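周二去看了Fanero的开放日，顺便把鞋柜的事想明白了

分享 564
评论 35

上个月朋友在群里转了Fanero开放日的消息，说是做居家整理和收纳的，平时只接预约，七月里拿出一天来让大家随便进去看。我当时正为家里的事发愁，玄关的鞋柜关不上门，厨房的抽屉一拉开就卡住，卡住它的永远是同一把漏勺，我把漏勺挪到别处，过两天它又回来了。所以看到消息我马上就报了名，还顺手替我妈也报了一个。她本来说不去，说整理还要人教吗，后来听说票钱三十五块里包一杯茶和一块点心，就改口说那去看看也行。

开放日是周二，上午十点开门。地方在Mockus大楼后面，说是后面，其实要从正门进去，穿过大厅，再从另一头的小门出来，过一个放自行车的院子才到。我们在院子里绕了两圈，我妈坚持说应该往左，我坚持看手机，最后谁也没对，是跟着一位拎着布袋子的阿姨走进去的。那位阿姨明显是来过的，进门先换鞋，换得飞快。对，要换鞋，想去的朋友穿双好脱的，我那天偏偏穿了系带子的，蹲在门口解了半天，后面排了一串人，真是不好意思。

门口有一张长桌，上面放着签到本和一摞册子，册子是Gellitis印的，就是做收纳盒的那家，这次开放日里很多抽屉和柜子里用的都是他们的盒子。我先说结论，盒子确实挺好，盖子合得严，摞起来不晃，但是价钱我看了一眼就放下了。我妈拿起来敲了敲，小声跟我说，家里那些月饼盒子也一样用。我没有反驳她，因为我知道家里的月饼盒子里现在装着什么，装的是别的月饼盒子的说明和一些早就不知道配哪把锁的钥匙。

整个地方分成六间，从玄关开始，按人回家的顺序往里走：玄关、厨房、卫生间、衣物间、客厅，最后是喝茶休息的地方。这个顺序我觉得安排得很有心。平常逛家居店，都是一个一个样板间看过去，每间都漂漂亮亮的，看完回家照样不知道从哪里下手。Fanero的做法是先让人看到东西乱的样子，再讲怎么收。所以那天我看到的有好些都是“还没收”的状态，看着特别亲切，跟走进自己家似的。

玄关那间主要讲鞋子。讲解的姑娘说话慢悠悠的，很有耐心，有人问她雨伞往哪儿放，她就带着大家从雨伞讲到快递，从快递讲到钥匙，讲了很久。我记得最牢的一条是，鞋柜最下面一层要空着，留给当天穿的鞋。就这么一句话，我回家当晚就照做了，把最下面那层的旧拖鞋全都清了出来，柜门果然能关上了。我妈说她早就说过这话。她可能真说过，我没有听见。

厨房那间人最多，挤得转不开身。台面上有一套分隔好的抽屉，筷子、勺子、开瓶器各有各的位置，看着舒服得很。我特意找了一下漏勺放在哪里，原来是挂着的。我站在那儿愣了一会儿，心想我跟那把漏勺较了几年的劲，怎么就没想过钉个钩子呢。旁边一位大哥也在看，他说他家卡抽屉的是擀面杖，我们俩交流了好一阵，很投缘。

厨房里还有一面专门放调料的窄架子，夹在冰箱和墙中间，能拉出来。我妈对这个很动心，拉出来推进去好几回，问人家能承多重，能不能放一整桶油。讲解的人说一整桶油还是建议放地上。我妈有点失望，不过她还是掏出卷尺来量了宽度。是的，她随身带着卷尺，我也是那天才知道的。

卫生间那间小一些，主要是瓶瓶罐罐。有一个办法我觉得人人都能用，就是把所有开了封的洗发水、沐浴露、护手霜都拿出来排成一排，同类的只留一瓶在外面，剩下的收进柜子里，用完一瓶再拿一瓶。听着太简单了，可是我回家一排，光护手霜就排了长长一溜，有的挤得只剩个尾巴，有的压根没拆过。扔不扔呢，我妈的意思是全都剪开来再用两天，我也就由着她剪。

接下来是我最想说的客厅。走到这里的时候已经快十一点半了，前面几间看得有点累，脚也酸，可是一到客厅我又来了精神。讲的是地面和垃圾桶，我本来以为这有什么可讲的，垃圾嘛，捡起来丢掉就是了，结果听得最认真的偏偏是这一段。靠墙摆着绿植，叶子又大又绿，旁边还有一只白色的高花盆，底下垫着带轮子的托盘，里面是细细长长、有点像竹子的枝条。地上东一个西一个的纸团，还有一管牙膏，跟我家周末早上一个样子，只差我儿子的袜子。
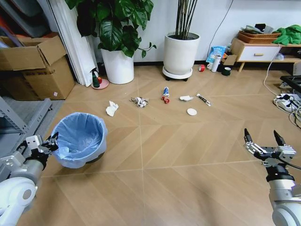
客厅的地面，浅蓝色的桶套好了袋子，纸团和牙膏还在地上。

先说桶。浅蓝色的圆桶，套的袋子也是蓝的，半透明，袋口翻出来搭在桶沿外面。我家的袋子从来都是往里一塞就算完，丢一块西瓜皮下去，袋子跟着就滑到底了，然后还得伸手进去捞，那个滋味大家都懂。讲解的人说，袋子要买比桶口大一号的，翻出来的边要留够，翻得太少等于没翻。她还说套袋子之前先把袋子抖开，往里灌一口气，让它贴着桶壁，不然底下鼓着一个大气包，丢东西下去全浮在上头。这个我回家试了，真的好用，我现在每次换袋子都要郑重其事地抖一下，我儿子说我像在抖被单。

再说地上的东西。我们平时收拾，总是看到什么捡什么，捡了纸团走到垃圾桶，回来再捡牙膏，又走到卫生间，来来回回，地没干净，人先烦了。Fanero讲的办法是让桶跟着人走，先把桶拎到东西中间去，就近把该丢的都丢了，该留的暂时不管，等丢完了再来看剩下什么。剩下的往往没多少，心里一下子就松快了。我觉得这个道理用在别的地方也行，比如我的书桌，比如手机里的照片，不过那是另外的话题，先不扯远。

有位带着小孩的妈妈问，那像笔啊、牙刷啊这种长长的小东西，掉在地上到底算丢的还是算留的。讲解的人说先问它还有没有用，拿起来试一下就知道，笔在纸上划一道，划不出来就走。大家都笑了，我想很多人家里都有一个笔筒，里面的笔没有几支写得出字，可是谁也不去划那一道。我家就有，回来划了，结果很惨烈。

我妈在这一间关心的是花。她蹲在花盆跟前看了很久，看见前面放着一只绿色的小喷壶，就问人家多久喷一次水，叶子上要不要擦灰。讲解的人坦白说这个她不大懂，花是另外有人照料的，她只负责讲收纳。我妈就反过来给她讲了一通，说大叶子的要拿湿布托着擦，手要垫在叶子背面，不能硬扯，喷水要喷细的，中午不要喷。周围还真围过来几个人听，有人拿手机记。我站在旁边，心情复杂，觉得这三十五块钱好像应该退她一点。

不过花盆下面那个带轮子的托盘，我俩看法一致，是好东西。大花盆最麻烦的就是底下那一圈灰，拖地的时候搬又搬不动，绕着拖总留一个圆印子。有了轮子一推就开，拖完再推回来。我当天晚上就下单买了两个，收到之后发现盆比托盘大了一圈，又退了重买，这就是没有带卷尺的下场。所以要买的朋友先量盆底，别学我。

讲完桶和地面，又讲了怎么分。易拉罐跟纸要不要混在一个桶里，大家意见很不统一。我旁边的阿姨说她家里分得清清楚楚，罐子洗过踩扁攒着，有人定期来收；另一位说家里地方小，放两个桶都嫌挤，只能先丢一起，出门时再挑。讲解的人没有说谁对谁错，她说分得细当然好，可是分得太细坚持不下来，最后又全混了，那不如先从两样开始，能回收的瓶罐一样，别的一样，习惯了再往下加。我很喜欢她这个态度，不吓唬人。

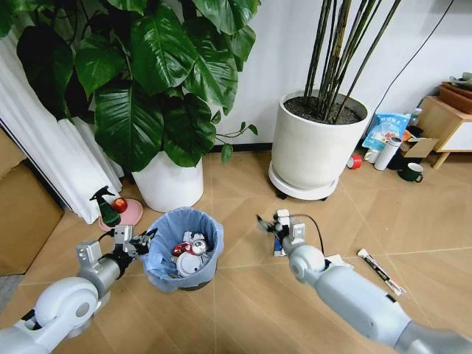

说到瓶罐，我想多讲几句。我家喝饮料的主要是我儿子，喝完的罐子放在哪里呢，放在他当时坐着的地方，沙发扶手上，窗台上，有一次放在鞋柜上，里面还剩一口，第二天被我碰倒了，甜水顺着柜门往下淌。所以听到瓶罐要倒干净、冲一下再丢的时候，我听得格外用心。讲解的人说，最好在厨房水池边上放一个小篮子，喝完的人自己走过去冲了放进去，篮子满了再一起倒。关键是篮子要小，小了才满得快，满得快才会有人去倒。我回家放了一个小篮子，目前的战况是，篮子里有罐子，沙发扶手上也有罐子，算是打了个平手。

还有包装盒。这一点我妈跟他们有分歧。Fanero的建议是，东西拆出来，盒子当天就处理掉，纸盒压平，塑料的跟塑料的放一起。我妈认为盒子不能马上丢，万一要退货呢，万一以后搬家呢，万一邻居要寄东西呢。她一连说了好几个万一，讲解的人笑着说，那就给盒子定一个位置，比如柜子顶上那一格，放得下就留，放不下就丢最旧的。我妈想了想，勉强同意了。回到家她挑的位置是阳台的整个角落，这跟柜子顶上的一格相差很远，我们还在谈。

客厅之后回头去看了衣物间，刚才人太多我们跳过去了。叠衣服的台子是可以自己动手的，一摞旧T恤随便叠，叠完竖着插进盒子里。我叠得不太好，竖起来就塌，我妈叠得又快又平，只是她叠的是老办法，四四方方躺着摞，她不肯竖。她说竖着像书，衣服又不是书。有个小伙子跟她学了一会儿，学得很像样。墙上贴着一句话，大意是先把一百件不穿的拿出来，再谈怎么叠。我看着那个一百，心里算了一下自己的衣柜，没敢往下算。

最后一间喝茶。点心是Celine送来的，就是街口那家面包房，我以前路过很多次，一次也没进去过。那天发的是杏仁小饼，薄薄一片，很脆，不太甜，我妈一口气吃完，又问能不能再拿一块，人家很大方地又给了一块。茶是大麦茶，自己倒。桌子旁边坐满了人，互相问的都是你家玄关多大、你家阳台封了没有，气氛好得像在谁家里串门。有一位老先生说他是一个人来的，老伴走了以后家里东西不知道怎么动，动了怕乱，不动又占着地方，来听听别人怎么说。大家安静了一下，然后有人跟他说，不急，先从垃圾桶换个袋子开始。我觉得这话说得很好，一直记着。

临走之前可以填一张意见单，我写的是希望讲讲冰箱，还有门口能不能放张凳子，系带鞋真的很需要凳子。我妈写的比我长，翻到背面去了，她不给我看，我瞄到了“叶子”两个字。

再说几件想去的朋友可能用得上的事。上午去比下午好，我们出来的时候院子里已经排了不少人，太阳底下站着挺难熬的。厨房那间最挤，建议先直接走到里面去，从客厅倒着看回来，路是通的，没有人拦。包不要背太大，走道窄，我的背包扫倒过一个空盒子，幸好只是盒子。册子可以拿走，里面有Gellitis盒子的尺寸表，就算不买，拿回来对着自己家的抽屉量一量也挺有用。停车我不清楚，我们坐公交去的，下车走一小段就到Mockus大楼，记得是从正门进去再从后面出来。

不足的地方也有一点。讲解是一拨一拨的，前一拨没走完后一拨就进来了，在卫生间那里两边的声音混在一起，我一边听沐浴露一边听鞋子，听岔了好几句。还有就是价钱，来之前我以为现场能问到上门整理怎么收费，结果说要另外约时间来看房子再报，这个可以理解，只是我妈走了一路念了一路，说连个大概都不讲。

回家的公交上她靠着窗睡着了，手里还攥着那本册子。我把她册子抽出来翻，看见她在调料架那一页上用圆珠笔记了一个尺寸，旁边画了一桶油，打了个问号。晚上我们换了垃圾袋，大一号的，翻了边，抖开，灌了气。我儿子走过来丢了一个罐子，没有冲。

下个月如果冰箱专场真的办起来，我打算再去一趟，到时候再来跟大家汇报。

分享 564
评论 35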